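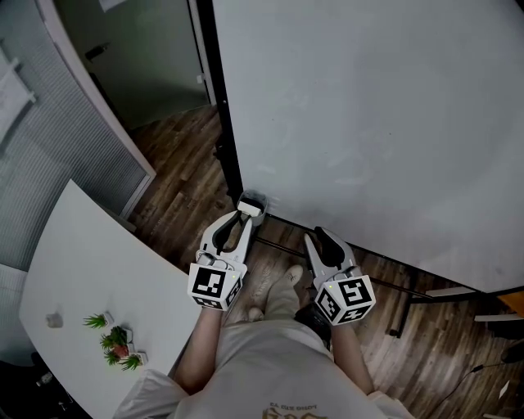 The whiteboard corner, little gray bin and all.

Cleaning a big whiteboard (and the floor under it)

I put off our whiteboard for months. It's a large one on a black metal stand, and every time I wiped it I was just pushing gray smears around. My friend Jurgita Sproģis finally talked me into doing it properly, and now I do it on the first of the month, more or less!

Start dry. Go over the whole board with a clean microfiber cloth, top to bottom, and shake the cloth out over a bin. I keep mine right at the foot of the board so the dust doesn't end up all over the planks.

Then mix 200 ml of warm water with a small squirt of dish soap. Dampen a second cloth, wring it out hard, and do one strip at a time. Rinse with plain water, then dry it right away.

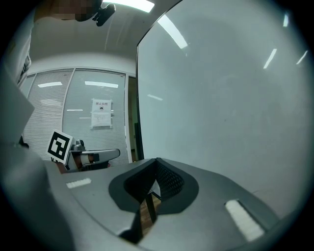
2 min read

Ceiling lights are a big help with this part. Stand off to one side, find where they shine on the board, and look along the glare. Streaks show up there that you'd never spot from straight on (I crouch down and look up too, which does my knees no favors).

For old marker that won't budge, scribble over it with a fresh dry-erase pen and wipe while it's still wet. Works on most of mine.

Last job is the bottom rail and the legs. An old toothbrush gets into the corners. Sweep under the stand after that, and go easy with water on a wood-look floor. I left a puddle once in November and I'm still annoyed about it.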